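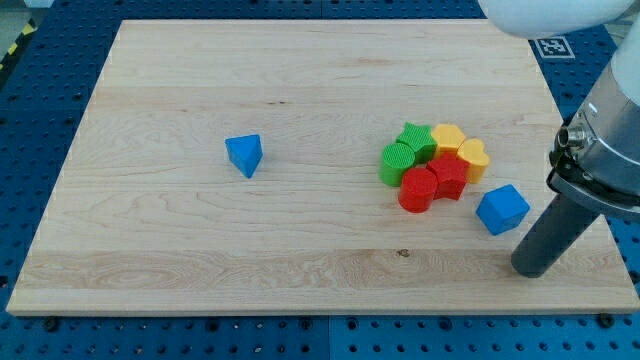 Somebody wrote to us after the September open day and asked – so do you folks sell robots, or teach robots, or what? And could their kid come back, and was it okay that he'd gone back to the shape table four times.

Fair question. Yes to the kid, any time we're open. As for the rest, this page is overdue for a rewrite anyway, so –

## Who we are

Zenitz is a small automation shop and training school in Itwood. Two halves, one building. The front half teaches people how to set up and run robot arms. The back half does setup work for local plants that have a boring job they'd like a machine to do. Packing, sorting, loading, a bit of gluing. We don't build arms. We buy them, bolt them down, and spend a long time making them behave.

We started in a rented unit over in Inskip with one arm and a heater that didn't work. Moved to Itwood when the Inskip floor turned out to slope. You don't notice a slope until you try to level a table on it.

Now there are 16 of us. Some teach, some build, most do both depending on the week.

## The open day

Twice a year, spring and September. Doors at 10 a.m., last run at 4 p.m., free, no sign up. This last one we had more people through than we had chairs or coffee for. Sorry about the coffee.

How it goes. You come in the front, get a visitor sticker, pick a station. Stay as long as you like. Every station has one of us at it and you can ask them anything, including what it costs. We'll tell you.

The stations change but usually:

- **Shapes.** Plastic blocks on a wood board – stars, a heart, cylinders, a cube and so on, in blue, green, yellow and red. Simple to look at. Harder than it looks when pieces sit up against each other, and the grouping is the bit most people ask about.
- **Boxes.** Stacking cartons on a pallet. Loud. Kids love it.
- **Teach it yourself.** You move the arm by hand, it plays the moves back. Ages 13 and up, one at a time, please dont lean on the table.
- **The Boltau cell.** See below.

We run things live. No videos on a loop. Sometimes a pick misses and the person at the station stops, changes something and goes again. We've been told this looks unprofessional. We've also been told it was the best part of the day, so it stays.

## Boltau

Our longest running project. A sorting cell for mixed small parts, named after the street the first customer was on. It's been through three tables and two sets of software. In its last long test before the open day it did 2,173 picks before we shut it off to go home. That number's on the whiteboard by the door and people keep asking, so there it is.

Boltau is also what most of our students end up working on. They get a copy of the cell, a bin of parts and a week. Some of the fixes they came up with are in the real one now.

## Classes

Evening course, 80 hours, spread over one term. No math beyond what you'd use to hang a shelf. You'll need closed shoes and some patience. Starts with safety, then moving the arm by hand, then grippers, then vision, then a project of your own. Class size is capped at 13, that's how many fit around the tables without elbows.

We also do shorter daytime sessions for companies, at our place or yours. Our place is better, the spare parts are here.

## School visits

Yes, we do them. Mornings mostly. Half the group at the stations and half in the classroom, then swap. Teachers should tell us ahead if anyone needs a quieter room – we have one, and the box station can be turned off for a while.

Bring lunch. There is a fridge but it's small and has our stuff in it.

## What we get asked

Will it take my job. Depends on the job, and we'd rather talk it through in person than on a web page. A lot of the people in the evening course work at the plants we set up cells for. They end up running them.

Can I buy the one on the table. No, but we can tell you what it is and who to call.

Do you hire. Now and then. Come to an open day first, we'll have a better idea of each other.

## Finding us

Behind the old feed store in Itwood, green door, ramp on the left side. Parking in back. If the roll-up door is open just come in and holler, we proabably can't hear the bell.

Next open day is in the spring. We'll put the hours up here once the schedule's settled.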